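Home Shop Display Boards Festival Panels Delivery Basket

Drarkley Swap-Panel Festival Board

A freestanding display board for places that have to wish a lot of people a happy something, and would like the wording to be changeable by lunchtime.

The header is separate from the picture panel. You can replace the greeting without reprinting the whole thing.

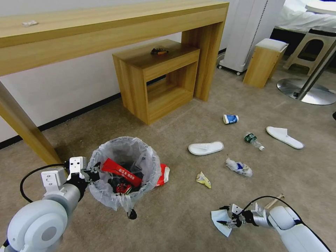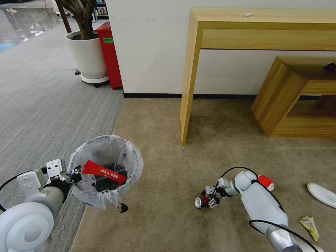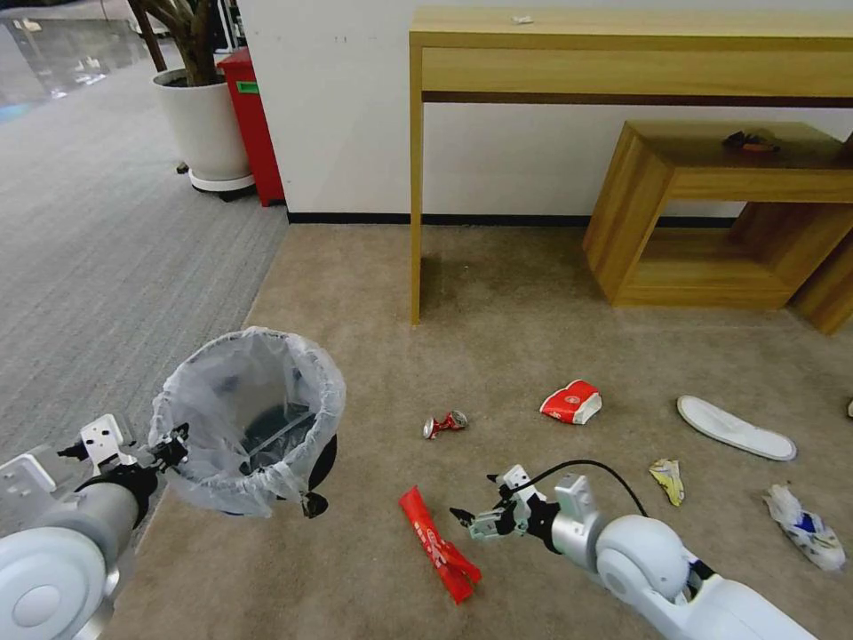

We started making these after Shirin Rahimi, who ran events at a college before she joined us, paid for the same Nowruz display three times. The first said Persian New Year, the second said Nowruz, and the third said Norooz, following a letter. The tulips were identical throughout. So was the invoice.

The board comes with 11 printed headers as standard, covering the usual spring, autumn and midwinter festivals, plus two blanks for the one we've forgotten. Spellings are your affair. We print what you send, including accents, and Maricica Mihăilă checks every accent personally — she has had a lifetime of people leaving hers off.

Each header slides into a channel along the top and locks with a key. The lock was a customer request. The Brurkurex coating takes permanent marker and gives it back with a damp cloth, so a passing editor with strong views will cost you a minute instead of a panel. It doesn't stop anyone having the views.

Sizes and codes

Fina: 644 mm wide, for reception desks and library counters. Code 173.
Bakhtiari: 1281 mm wide, for foyers. Needs two people to lift, ideally two who agree on the wording. Code 174.

Headers for one size won't fit the other. People try.

Bilingual headers cost the same as single-language ones. Tell us which language goes on top. We won't choose for you, and we've learned not to offer an opinion.

Orders for midwinter should reach us by the end of October. Replacement keys are sent free, once.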